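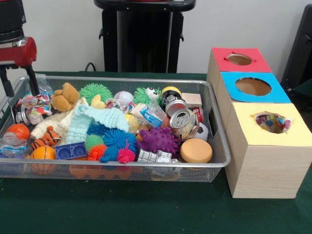
Filed under: Shop Budget

The second arm is not in this year's plan. I moved the line to March and I want to write down how I got there, partly so I can find it again when we do the numbers next time.

What we do is sorting. A container of mixed small objects sits on a table, the arm picks things out one at a time, and they go through holes in the tops of cardboard boxes. The objects are toys and household odds and ends: spiky rubber balls, plush animals, cans, a baseball, plastic bottles. It is a cheap way to find out what a gripper is bad at before you promise a customer anything.

When I started the budget I had one big line for the arm and a small line called "other." That was a mistake, and I made it the year before too. Other is where the money goes.

The quotes first. I asked Thaler and Kavico for the same thing, a two-finger gripper with spare fingers and a mounting kit to fit the arm we have. Thaler came back at $2,513 with the spare fingers in the price. Kavico came back at $1,561, and the fingers were extra, and so was the adapter plate, and the lead time was longer. Once I added everything Kavico had left off, the gap was small enough that I stopped caring about it. I went with Thaler. I would have gone the other way if Kavico had sent a complete quote the first time, because by the third email I had a fair idea of what support would be like.

Rurik offered a service contract on the arm itself. I passed. We run it on weekdays, at low speed, with light things in the gripper. If we were on two shifts I would think again. I did put aside money for one cable replacement and one emergency visit, in its own line with its own name. 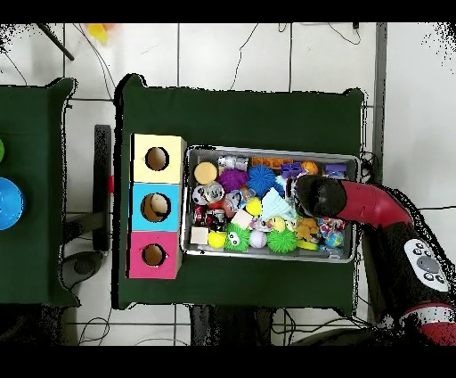 Picking over the tray, with the boxes lined up on the left.

Next, tables. I had planned on buying proper workstations and priced a set from Umar, with the slotted tops and the leveling feet. They are nice. They also cost more than the gripper, and for this work we need a flat surface at a known height that does not move when somebody leans on it. We kept ordinary tables with dark green cloth over them. The cloth cost very little. If your tables slide on tile, budget for rubber feet. I didn't, and had to go back and order them.

The containers surprised me. A shallow metal tray and a wire basket look like the same purchase on a spreadsheet, and they are different jobs for the gripper. Fingers can catch on mesh. A solid tray has a rim to deal with but nothing to snag. I now list them separately and buy two of each, so that a bent one doesn't stop the day.

I am glad I left the boxes as cardboard. There was a plan to have them made in acrylic and I had a quote for it. Then we changed the hole size, and changed it again. Cutting a new hole in cardboard takes a knife and a few minutes. I will look at acrylic when a whole month has gone by with no changes.

The toys need a line too. Bláthnaid Cronin does the buying for us and she keeps a simple rule: if it gets used every day, buy it twice. Foam wears out and cans get flattened past the point of being useful. She asked for a monthly allowance of $30 and has not gone over it. I had been paying for these out of my own pocket and forgetting to claim them, so the budget from last year was wrong in a way that made us look good.

Things I left out the first time and have now added: stands and clamps, cable covers for the floor, shelving for whatever is not on the table, and the hours it takes to reset the objects between runs. That last one is the biggest by a long way. I had treated resetting as free. A person has to refill the container and empty the boxes, over and over, and those are paid hours. When I put them in at the proper rate, the second arm stopped making sense, because it would have doubled the resetting and we don't have anyone to do it.

So the order is: gripper now, spare containers now, a part-time person for resets after that, and the arm in March if the person works out. I sent the sheet in on 7th August and it came back with 5 comments, all of them on the shelving.

I still need to check whether the Thaler price holds if we order a second gripper later. I have asked them to put it in writing.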